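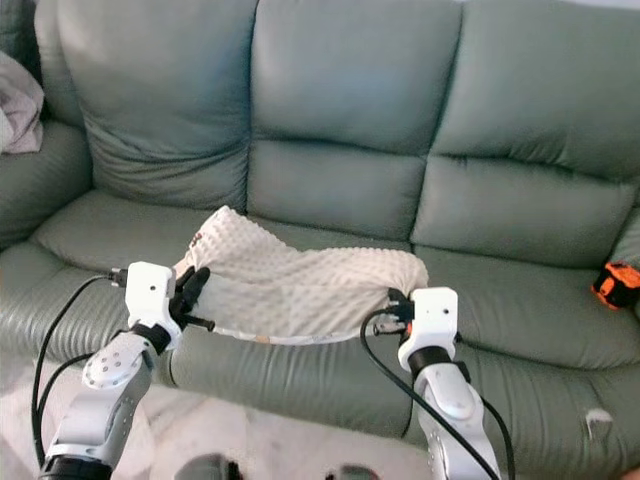

Drenwood Guest House
Sitting room check, with comments
For the January turnover and every changeover after it

Welcome back, and thank you for taking the sitting room. It is my favorite room in the house and also the one that collects the most small troubles, because people come in from a long walk, sink into the green sofa and stay there until supper. Please go down the list in order, write OK, FIX or N/A beside each line, and add a comment wherever something seems off to you. Long comments are very welcome. I have left mine from this round underneath so you can see the sort of thing I mean.

SOFA (sage-green leather, three seats)

1. Back cushions sit level and are not slipping forward. OK
Comment: They are big puffy things and they crease where they meet the seat. Creases are fine and I'm fond of them. What I want written down is any split along a seam, even one as short as a fingernail.

2. Seat cushions firm, no springs or hard spots. OK
Comment: Sit on each one, please, all the way back, and then scoot to the front edge. Pressing with your hand won't tell you much. The right-hand seat gets the most wear, being nearest the reading lamp.

3. Grooves between the cushions cleared. FIX
Comment: I found two hairpins and the cap of a pen, and pins are the reason this line is on a safety list at all. Look with the flashlight before you put your fingers down there.

4. Leather wiped, no sticky patches. OK
Comment: A barely damp cloth and then a dry one. We used a spray polish one winter and guests slid about on it for a week, poor souls, so please leave the polish in the cupboard.

5. Arms tight to the frame, no wobble. OK

6. Legs on their pads, sofa clear of the heater. OK
Comment: Allow 50 inches between the sofa and the Toline heater. There is a strip of tape on the floor under the rug edge if you lose your place.

PILLOW AND BLANKET

7. White dotted pillow: seams closed, no filling coming out. OK
Comment: It's the long plush one with the little raised bumps. Hold it by both ends and give it a gentle pull, then look along the edge where the piping or seam strip runs. The children who stay with us love to rub those bumps, and a loose thread there becomes a hole very quickly.

8. Tag or printed mark on the pillow, nothing coming loose. OK
Comment: The small dark one. If it is starting to lift, put a few stitches in it or take it off altogether, as little ones will chew anything.

9. Pillow cover clean. N/A
Comment: Washed separately this time. Cool wash, low dryer, and do make sure the middle is dry before it goes back out.

10. Pinkish blanket on the left arm, hanging clear of the floor. OK
Comment: I don't mind it rumpled, it makes the room look lived in. I do mind it trailing, as a guest caught a heel in the old one and gave us all a fright.

HEATER, LAMP AND OUTLETS

11. Heater cord flat, uncracked, plugged straight into the wall. OK
Comment: No extension cords on this one, please, however cold the far corner gets.

12. Heater shuts off when tipped. OK
Comment: Let it run a minute, tilt it, and wait for the click.

13. Reading lamp bulb within the rating on the shade. FIX
Comment: The shade sticker has faded and I couldn't read it. Shukla Electric are sending a new one with the next order, number 2629. Until then use the low bulb from the hall drawer.

FLOOR AND WAY OUT

14. Rug corners flat, gripper pads underneath. OK
Comment: The corner by the door curls in dry weather. Turn it back on itself overnight under a couple of heavy books.

15. Path from sofa to door clear with the lights off. OK
Comment: Do walk it in the dark. It feels silly and I've found a footstool that way more than once, generally with my shin.

16. Smoke alarm tested. OK

Small repairs up to 200 dollars can go ahead without asking me; just keep the receipt. Anything on the leather goes to Grakness Upholstery, who have our color on file. Finished sheets go in the blue folder by the back stairs.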